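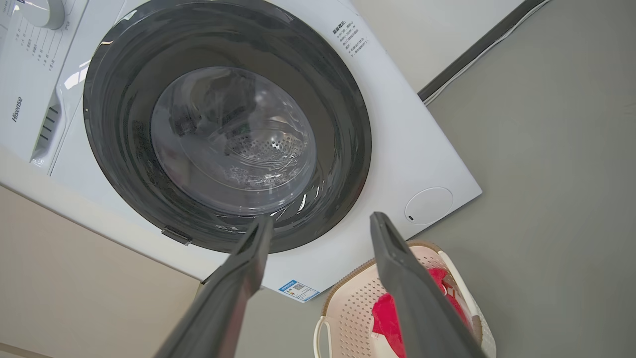
Home > Guides > Staltaron > Planning > Budget
Staltaron Set-Up Guide, Section 2
Posted in November by the Vellport documentation group

2. Planning your budget

Complete this section before you place an order. Prices in the Zonddale catalog cover the arm and its controller only. Everything else needed for laundry work is ordered separately or supplied by you.

1. List the tasks you want the arm to do. Opening a washer door, loading and unloading are three separate tasks. Each one needs its own set-up time.

2. Write down the make and model of every appliance the arm will use. A front loader and a top loader need different mounting heights. If you plan to replace a washer within a year, replace it first.

3. Choose the fingers. Long fingers reach farther into a drum or a basket but carry less weight. Budget $400 for a second pair. Fingers are wear parts and are not covered by the warranty.

4. Add the mount. The Hinojosa floor stand is $2,264, including bolts and the cable channel. Wall mounts are quoted after a site visit.

5. Measure the floor space. Allow 60 inches of clear floor in front of the washer, with the basket in its working position. Measure with the washer door fully open.

Note: The basket counts as part of the work cell. Buy two of the same kind so that one can be swapped in without teaching the position again.

6. Check the power supply. The controller must not share an outlet with the washer. If you need a new outlet, get an electrician's quote now and add it to the total.

7. Add $75 per month for the support plan, if you want it. The plan can be started later, but earlier visits will not be refunded.

CAUTION: Do not order a mount from catalog drawings alone. Stands cut to length cannot be returned.

CAUTION: Keep cables off the floor area where people walk. Include cable covers in your order if the channel does not reach the wall.

8. Send the completed worksheet to Vellport with your floor measurements. Orders received before noon are reviewed the same day.

Last updated: November

Previous: Site Requirements | Next: Receiving and Unpacking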